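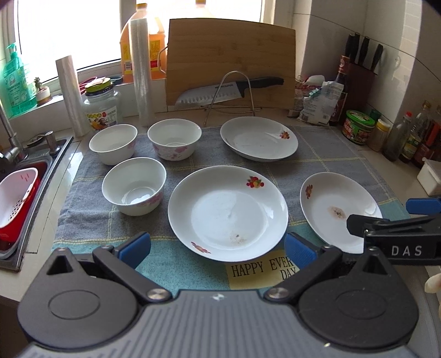 Two hand-held grippers over bowls and plates on a kitchen towel. The fingers have blue rubber pads.

Stop testing grippers on clean plates

I have spent most of this year comparing hand-held grippers for a small company, and I want to argue for something that sounds too simple to need an argument. If we want to know which gripper is good for kitchen work, we should test it in a kitchen, with plates that have food on them, on a towel that can move.

Most comparisons I read are still made on a flat table with a rubber mat. The objects are a cube, a cylinder, maybe a mug. The lamp is always in the same place. After this there is a table of results, and the winner has a success rate so high that one wonders why anybody still has to wash dishes by hand.

I did such a comparison myself, so I am not innocent. In Murnby we had two candidates for our hand-held tool. One we called Duker, after the firm that made its fingers, and the other was our own design, Mitetti, with softer pads. On the bench we made 138 pickups with each. Duker won, and it was not close. We wrote a report of 21 pages and were quite proud of it. Then we took both to a real kitchen, and in one afternoon the order was turned around.

What happened can be explained without much theory. On the rubber mat a plate does not slide. The finger goes under the rim, the mat holds the plate in place, and the grip closes. On a dish towel the plate goes away from you. The finger pushes, the towel makes a fold, the fold lifts the rim of the next plate, and now you have two problems. The stiff fingers of Duker pushed harder and so made a bigger fold. Mitetti, which on the bench looked weak and a little lazy, bent first and slipped under the rim.

The other difference was the dirt. A smear of sauce in the middle of a plate does no harm to the grip, but it changes where the person wants to put the fingers. People avoid food. They take the plate from the clean side, often at a strange angle, and sometimes they turn the wrist in a way that no bench protocol contains. When the tool is held by a person, this is half of the work. A gripper that is comfortable only from straight above is not a good gripper for dishes, and the bench will never tell you so.

Stacks are one more thing missing from the usual object lists. A plate lying on another plate has almost no gap under its rim. With one hand you can pull it to the side, but then the lower plate wants to come along. With two tools you can hold the lower plate with one and lift with the other. This is the reason I now insist on testing in pairs. A single gripper can have excellent numbers and still be too wide at the body to work beside its twin above a narrow counter. Ours was too wide. We had never held two of them over the same object before that afternoon.

I know the objections, and they are serious. The first one is that a kitchen cannot be repeated. The light from the window changes, the towel is never folded the same way twice, and a colleague from another team cannot check my result. This is true. A colleague at Effiong, where they make arms and controllers, said it to me more sharply: a test that cannot be repeated is a story. I have thought about this sentence many times. My answer is that a test can be repeated perfectly and still measure a thing that no customer needs. I prefer a rough measure of the right thing — but I admit that I would not publish it without also giving the bench numbers.

The second objection is the time. Our bench gave us 96 trials in a morning. In the kitchen we had far fewer, and a good part of the day went to arguing about whether a plate that was lifted and then put down crooked counts as a success. (We decided that it does, if a person would not correct it. I am still not sure.) For a team that must deliver, this is a real cost. But the argument about the crooked plate was also useful, and on the bench we never had it. The cube cannot be crooked in a way that bothers anybody.

The third objection concerns cameras, and here I have to give the other side some credit. Behind the counter of a real kitchen there are bottles, jars, knives, a bright window. White bowls against white tiles are hard for the camera at noon and easier at four o'clock. If you compare two grippers and one is tested at noon, you are comparing hours of the day. We made this mistake and had to throw away 968 image sequences. So the bench is the right place to compare pads, springs and motors. I only ask that it should not have the last word.

My proposal is modest. Keep the mat and the cube for the first week. Then, before anybody writes the word "better" in a report, take each candidate in pairs to a counter that somebody uses. Do not tidy it. Leave the plates as they are after lunch, put a towel under them, and let a person who did not design the tool hold it. Write down the falls, the folds and the moments when the person changes the grip without being asked. In our kitchen these last notes were worth the most, and we are now making the body of Mitetti narrower because of them.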